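Fiche de contrôle du mobilier d'entrée et de séjour
Résidence Mirneck, appartement témoin. Contrôle de décembre, rempli par Uchenna Ogbonna
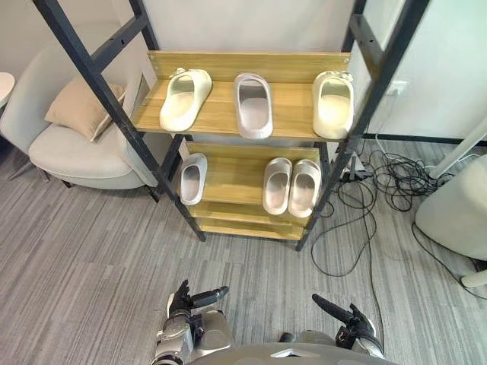 Périmètre : l'étagère à chaussures, son assise au sol, le fauteuil voisin et le passage vers la porte. La cuisine et la salle d'eau font l'objet d'une autre fiche. Notation : C (conforme), R (à reprendre), NV (non vérifié).

1. Étagère à chaussures

1.1 Stabilité à vide et en charge : R
Meuble autoportant, montants métalliques gris foncé en forme d'échelle, inclinés vers l'intérieur. Pas de basculement quand on pousse à hauteur de la tablette du haut. Léger jeu latéral quand on tire sur le montant droit. Resserrer et refaire l'essai.

1.2 Fixation des tablettes : R
Trois tablettes en bois clair. Le dosseret du haut est vissé aux deux bouts, la vis de gauche tourne encore d'un quart de tour à la main. Ne pas forcer, le bois se fend vite près du bord. Clé rangée dans le tiroir de l'entrée.

1.3 Fixation murale : NV
La notice Stollitz demande une attache au mur si le logement reçoit des enfants. Question posée à l'agence Okonkwo, pas de réponse à l'heure où je remplis cette fiche.

1.4 Charge : C
La notice donne jusqu'à 15 kg par tablette. Avec des claquettes on en est très loin. Le point serait à revoir si quelqu'un y met des bottes ou des cartons.

1.5 Arêtes et embouts : C
Pas d'écharde sur les chants. Passé un chiffon sur les barreaux, rien n'accroche.

2. Rangement des chaussures

2.1 Paires complètes : R
Tablette du milieu, à droite : une paire rose grisé, bien rangée, les deux côte à côte. À gauche de la même tablette, une claquette gris clair toute seule. En haut, trois claquettes posées en ligne, deux blanc crème et une rose grisé entre les deux. Les crème sont à rapprocher si les pointures correspondent. Pour la rose et la grise, chercher l'autre pied avant de les mettre de côté.

2.2 Sens de rangement : C
Bouts ouverts vers l'avant. Une des crème est un peu de travers, sans conséquence.

2.3 Tablette du bas : C
Vide. On peut y mettre les paires les plus lourdes, ce qui serait de toute façon mieux pour l'équilibre du meuble.

2.4 Débord : R
À droite de la tablette du milieu, la paire est trop près du montant. La décaler vers la gauche, la place ne manque pas.

3. Sol et passage

3.1 Appui des pieds : R
Le pied gauche porte sur le tapis. Vérifier au niveau, puis caler si besoin avec les patins feutre (sachet Nillanlow, placard du couloir). Ne pas empiler deux patins.

3.2 Largeur de passage : C
100 cm mesurés devant l'étagère, pour 90 demandés sur notre grille.

3.3 Tapis : C
Bord plat, pas de pli sous le pied du meuble.

4. Fauteuil

4.1 Distance à l'étagère : R
Le fauteuil gris clair est trop près, en partie derrière le montant gauche. En s'asseyant on peut cogner le métal avec le coude. Reculer ou décaler.

4.2 Assise et dossier : C
Coussin d'assise épais, pas d'affaissement. Coutures du dossier sans accroc.

4.3 Coussin beige : C
Passepoil entier. À aérer au prochain passage.

Suites à donner
Resserrage du montant et de la vis du dosseret : Uchenna.
Attache murale : relancer Okonkwo, référence de dossier 64.
Claquettes dépareillées : regarder sous le lit et dans le coffre de l'entrée.
Points 1.1, 1.2, 3.1 et 4.1 à recontrôler ensemble, meuble chargé.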